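28 October 2019

Wash trials, indigo on mixed cellulose. Continues from the April pages.

Purpose: to find out why the second Trusby batch loses so much more colour in the first wash than the first batch did, given the same recipe and the same vat. The cloth came off the same bolt. The only listed changes were the scour and the supplier of the lime.

Vat is the fructose and lime one, kept going since spring. Liquor clear amber under the bloom this morning, with a coppery film that closes over again when pushed back. Smell normal. pH by strip between 11 and 12, which is as close as the strips will go. The meter is still drifting and I don't trust it above 10, so no meter readings are entered on this page.

Scour. Batch one had soda ash and a neutral detergent, held just under the boil for two hours, then rinsed until the water ran clear. Batch two had the same quantities but was done in the large pan, which never got properly hot at the edges. The rinse water on batch two is noted as "straw coloured, acceptable". I now think it was not acceptable. A drop of water placed on an undyed offcut from batch two sits on the surface for several seconds before it goes in. On an offcut from batch one it goes in at once.

Drop test repeated on both selvedges and in the middle of the width. Middle wets fastest, selvedges slowest. That fits with cloth folded too tightly in the pan.

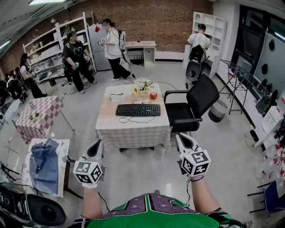 Dips. Both batches were given short dips with a full airing between each. For the repeat I have cut strips from the remaining undyed cloth and marked them with knots in the corner, one knot for the old scour and 2 for the new. Ink marks do not survive the lime. Strips wetted out overnight, squeezed, not wrung, and entered slowly down the side of the vat so as not to carry air in.

Observed on airing: one-knot strips turn from yellow green to blue evenly across the whole face. Two-knot strips turn at the edges first and stay patchy in the folds. After the last dip they look much the same depth to the eye, and this is what misled us with the full batch. The depth is sitting on the surface and has not gone in.

Rub test, dry, white cotton over the thumb, ten strokes. One-knot: faint grey blue. Two-knot: plain blue, easily seen from arm's length. Rub test, damp: both worse, same order.

The lime. The Drellitz lime is a finer powder than the old stock and makes a thicker sludge that takes longer to settle. I had assumed it was to blame, mostly on account of the chalky bloom on the finished cloth. The bloom comes off in a weak vinegar rinse and the colour under it is sound on the one-knot strips, so I am inclined to clear the lime. It does need a longer rest after stirring. If the vat is used too soon the sludge is still hanging in the lower third and will settle on any cloth that reaches down that far. Suggest fitting the net again, at a hand's width above where it was.

Fructose: topped up in small amounts over the week. The vat recovers overnight after a heavy day. No sign of it going off. 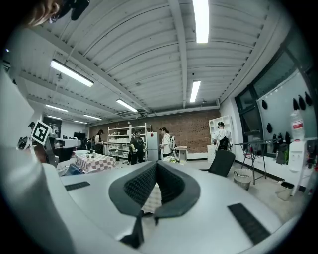 Light. Strips from April in the south window have been compared with their covered halves. No change worth recording on the deep shades. The palest has gone slightly greener, or the covered half has gone slightly redder; I cannot tell which without a reference piece kept in the dark from the start, and there isn't one. Keep one this time.

Water. Mains here is hard. Rinsing in rainwater made no difference I could see to the rub test, though the hand of the cloth is softer. Not worth carrying buckets for unless Tuhiwai ask for it in their order.

Conclusions so far:
Poor scour is the main cause, and probably the whole of it.
New lime is usable with a longer settling time.
Overnight wetting out does not make up for a poor scour.

Actions. Re-scour the rest of the bolt in two lots, loosely folded, in the small pan. Turn the lots over halfway. Drop test at both selvedges before anything goes near the vat, and write the result on the batch card – at present the card has no space for it, so use the back until new ones are printed.

The dyed cloth from batch two can't be rescued by further dipping. Wash it hard, twice, let the loose colour go, and see what is left. If it is even it can go to Larkovero as a second, at the lower price. If it is patchy, keep it for linings and test pieces.

Still to do: damp rub on the rinsed strips once they are fully dry and rested for a week. Fresh indigo needs that long to settle down and I have been caught by testing too early before. Strips are hanging on the back line, knots at the bottom.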